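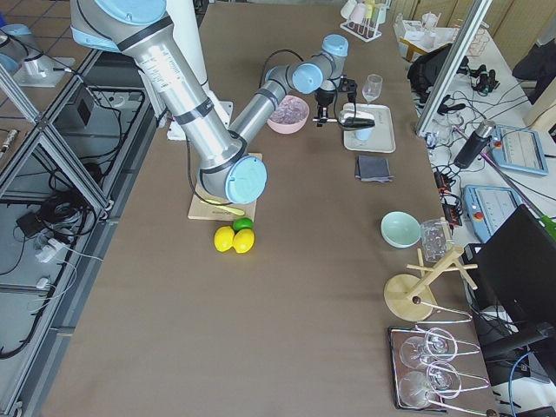 Kakakhel Appointments File: README

Last updated: June
Filed under: Open Records > Boards and Trustees

What it is

One CSV of people named to public boards in Nuldale and Lorport: college trustees, library boards, the water district, the hospital authority. It has 300 rows, one per appointment. A person reappointed to the same seat gets a second row, so please don't report the row total as a number of people. Two newsletters already have.

Where it comes from

Mostly press releases, which means most of it was written by somebody who wanted the appointment to look good. I checked 100 rows against signed minutes. In 46 of those the release and the minutes disagreed on something, usually the start date or the length of the term. Where they disagreed I kept the minutes and put the other version in release_note. The remaining rows are unchecked. Treat them that way.

Columns

name: as printed, including nicknames
board: current name of the board, even if it was renamed later
seat: blank if the board doesn't number its seats
term_start, term_end: year and month only
appointed_by: the office, never the officeholder
ties: whatever the release said about the person's work and community service
checked: y or n
release_note: see above

About the ties column

I nearly dropped it. "Lifelong supporter of the college" can mean decades of night meetings or one check at a banquet, and I have no way to tell which. Razia Warraich wanted it scored from 1 to 5. I said no and would say no again. Anyone who builds a "community commitment index" out of this column should leave my name off it.

Known gaps

Resignations are badly covered. Boards announce arrivals and go quiet about departures, so a term_end in the future doesn't prove the person still shows up. Lorport's hospital authority sent scanned minutes that the Idgate converter mangled, and I retyped them by hand. Expect typos in surnames. Vacant seats aren't listed at all.

Use

Free to copy. If you publish a chart, say how many of your rows have checked = y.

Version 2, maintained by Noman Kazmi

Comments

Imelda Lacson: The library board seats got renumbered after a bylaw change. Are yours the old numbers or the new ones?

Noman Kazmi: Old. I don't trust the new list until I see the vote in the minutes.

Yasir Khokhar: My aunt is in here with two different middle initials. Same water district seat both times.

Zarmeena Mughal: I'd still like a resignations file, even a bad one.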